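Kolska releases Aren 2, thread tracking software for robotic suturing

APRIL — Kolska today released Aren 2, a perception and planning package for research teams working on robot-assisted suturing. The new version tracks suture thread through loops and crossings and passes the result to the motion planner while the instrument is moving.

Thread is hard for software to follow. It is thin, it bends freely, and it drops out of sight behind the instrument shaft. Glare from the skin surface can hide it as well. Earlier versions of Aren lost the thread in these cases and asked the operator to mark it again by hand.

Aren 2 keeps a running model of the whole strand, including the parts the camera cannot see. The model updates 30 times per second. When a section goes out of view, the software holds its last estimate and marks it as uncertain, and the planner keeps the jaws clear of that area until the section is seen again.

"Our users wanted fewer stops," said Flora Tosh, who leads perception at Kolska. "Most of the work in this release went into crossings — which strand is on top, and where each one goes next."

The package was developed with Genemen, which supplied 707 labeled recordings for training and testing. Fiona Cowie, software manager at Genemen, said her team has used the release candidate for 6 months. "We changed two settings and left the rest alone," Cowie said.

Black suture thread looped beside a closed incision, with the gripper jaws and instrument shaft in view of the wrist camera.

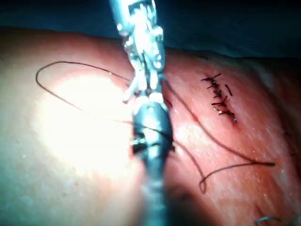
Availability

Aren 2 is available now to current license holders. It runs on Imrie, Kolska's control platform, and existing Aren configuration files will load without changes. The software is for research use only.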